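Marble pattern mat on a slotted aluminum table – good idea or not?
Forum: Workshop and Craft Room > Work surfaces
936 views

zhenhua_x
8 September 2026
Hello everybody. I want to ask your opinion on covering a metal table. Our table is aluminum with long grooves. The grooves are very useful when you want to bolt something down, but for everything else they are a trouble. Small screws roll inside, paper gets a line when you write on it, and crumbs live there forever.

In June I bought a long mat with white marble print from Nirnance and put it along the middle. I left the metal free on the left and right so I can still use the grooves there. I am quite happy with it, but my colleague Anathi says it is too shiny and we should change it for plain gray. What do you think?

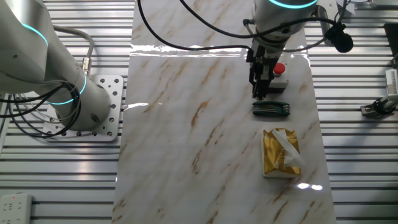
The mat in its place, with the green hex keys and the red stop button on it.

The mat is 40 wide, in centimeters. It only lies there, I did not glue it.

Serndale_Bench
I like it. Leaving the two sides free is the right decision. I covered my complete table once and after that I had to cut holes each time I needed a bolt.

About the glare I agree with your colleague, sorry. There is a strong band of light over the upper part. Can you move the lamp?

zhenhua_x
The lamp is in the ceiling, so no. I can maybe put a diffuser. In the lower part there is also one bright spot, but it is small and I don't mind it.

tin_of_washers
For me the glare is a small problem and the pattern is the big one. All those gold and brown veins! Put down a brass washer or a piece of gold foil and then try to find it. A work mat should be one boring color. I had a wood print mat from Abreu for two years and I lost more small parts on it than on the floor.

Apothem
I don't agree with this. On a veined surface you don't see every little scratch, and on plain white you see all of them after one week. Also, he has dark green hex keys and a red button there. Who will lose these?

tin_of_washers
Big colorful things, sure. I was speaking of small things in the same color as the veins.

zhenhua_x
OK, I looked for the most difficult thing we have on the table, a crumpled packet in gold and white. This is nearly the same colors as the mat.
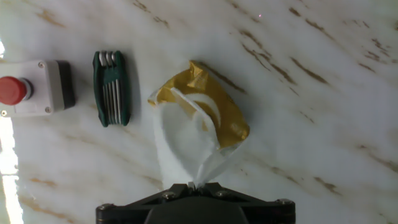
Gold and white packet on the marble, seen from above.

My opinion: the gold part is easy to find, because it shines and the veins do not. The white part is harder. It is a bit see-through, and on the pale ground I see it mostly by its folded edges. So tin_of_washers has one half of a point :)

anathi_p
This is Anathi, the colleague. Thank you for the white half, I will take it. Please note also that in this light the ground is more blue and gray than white. When I choose a mat I want that the color stays the same wherever I look at it. Plain matte gray does this.

Apothem
Plain matte gray also shows every drop of oil. I say this with gray mats in my own house.

Serndale_Bench
Can you not turn it over? Some of the printed ones have a plain back side. Then you have both and you pay for one.

zhenhua_x
I turned one corner now. The back is beige and a bit rubbery. It is not beautiful, but Anathi looked at it with too much interest.

lene_andumholm
Reading from Andumholm. One practical question to the original poster: do you feel the grooves through the mat when you press with a pen? Mine is thin and I feel every one of them. I put a sheet of hard cardboard under it, and it got better, but now the edge stands up and I catch my sleeve.

zhenhua_x
Yes, I feel them a little if I press strongly. For writing I use a clipboard. I will not put cardboard, I want the edge to stay low.

tin_of_washers
Try a thicker mat then, 2 millimeters is too little over grooves. And in gray, please.

anathi_p
+1

zhenhua_x
We agreed to use the beige side for one month and then compare. The marble side is still my favorite. I will write here how it went.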